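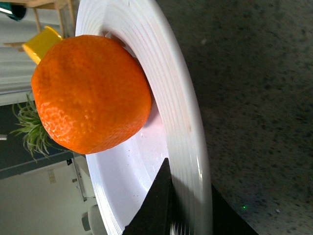 Sharing a Kitchen Counter with a Robot Arm: Tips for Staff

Search this site Enter keywords Go

These notes come from the staff kitchen at Serkus in Ladville, where an arm now does part of the plating and clearing. Trinidad Salcedo runs the kitchen and wrote most of them. Vega Cabello added the parts on cleaning.

Setting out the counter

Give every item a home and put it back there at the end of the shift. Before the arm came, people left the cutting board wherever they finished with it. Now a board moved a hand's width can mean a missed pick and a call to whoever is on duty.

Use one kind of plate per run. Wide white plates with a grooved rim work fine, but don't mix them with bowls halfway through. If a plate has a chip, pull it out of the stack.

Fold cloths flat and keep them to the side. A corner hanging over the work area gets dragged.

Fruit and other round things

Mandarins are good to start new staff on. They are small, the color stands out on a white plate, and a dropped one usually costs you nothing.

Sort out the soft ones by hand first. Press near the stem with your thumb. Anything that gives goes in the juice bin, and so does fruit with split peel. We go through 49 mandarins on a normal morning and still check each one ourselves.

Stand at the side of the counter, on the same side as the stop button. Keep your hands off the plate until the arm has gone back to rest.

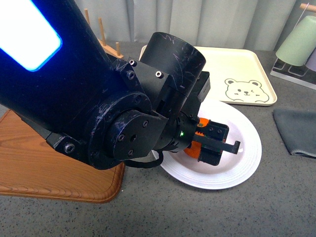
Leave slack in the cables, and look at them before you start. A loop that hangs low can catch a rim or a cup handle. If it does, press stop, free it by hand and start the run over from the first plate.

Cleaning

Wipe the fingers with a damp cloth and a drop of dish soap at every break. Citrus oil builds up and makes them slick. Never spray anything at the joints. Spray the cloth.

Grooved rims hold crumbs. A soft vegetable brush gets them out faster than a sponge.

Wipe the speckled counter twice, the second time with your palm flat on the cloth. Crumbs are hard to see on that pattern and easy to feel.

What has changed on the shift

Nobody's hours were cut. The early shift used to have three people plating, and now it has 2, with the third on prep and ordering. Some people like that and some miss the talking. Trinidad rotates the jobs every week so the same person isn't stuck watching the arm.

Write down every stop in the notebook by the sink, with the time and what was on the plate. We had 34 entries in September, most of them for things left out of place.

Page updated 2023-01-17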